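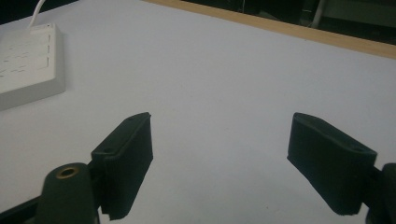

The Case for a Plain White Worktable
By Crescencio Ibarra

Most advice on setting up a work surface begins with storage. Drawers, rails, pegboards, trays that clip to the edge. I think this is the wrong place to start. The surface itself decides how well small work goes, and the surface I would put in almost any room is a smooth white top with nothing attached to it.

The argument for white is contrast. Small parts tend to be dark or metallic. A black screw on a walnut top is hard to find, and on a gray cutting mat it is not much easier. On white, the outline is clear from standing height. Shadows help too. A part that is slightly raised or tilted throws a soft gray edge on a white surface, and the eye picks that up before it picks up the part.

The usual objection is dirt. White shows every pencil mark, coffee ring and smear of oil. I count this in its favor. A brown top carries the same oil, and the oil ends up on the next sheet of paper laid over it. At Endport, where I kept a bench for 10 years, the dark tops were wiped when somebody remembered. The white one was wiped daily.

Glare is a better objection. A high-gloss white top under a bare ceiling lamp is unpleasant after 30 minutes. The remedy is a satin finish and a lamp set to one side, low enough that its reflection falls away from the seat. Anyone who already owns a gloss top should move the lamp before replacing the table.

Smoothness matters as much as color. Texture holds grit, and grit scratches whatever is dragged across it. A textured top also makes it harder to pick up flat items such as washers, labels and thin card. They can be slid to the edge of a smooth top and taken from there. The Cesden tops I bought first had a molded grain, and I regretted it within a month. The Drorkberg top that replaced them is flat and has no pattern at all. 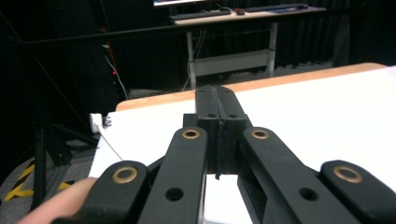 What Should Stay on the Table

Very little. My rule is that the job in progress stays and everything else goes on a shelf within arm's reach. A table used as a shelf stops working as a table, usually by way of one box that was going to be moved later.

I make an exception for a single shallow tray, placed at the back on the side of the weaker hand. Loose fasteners go there and nowhere else. Two trays invite sorting, and sorting belongs at the end of a job.

Size is often overstated. A top 4 feet long and 2 feet deep is enough for one seated person. Beyond that depth, the back edge cannot be reached without leaning, and it fills with things that are never used. My colleagues at Aubert prefer deeper tables and push them against the wall. The rear strip of each one is now permanent storage for catalogs.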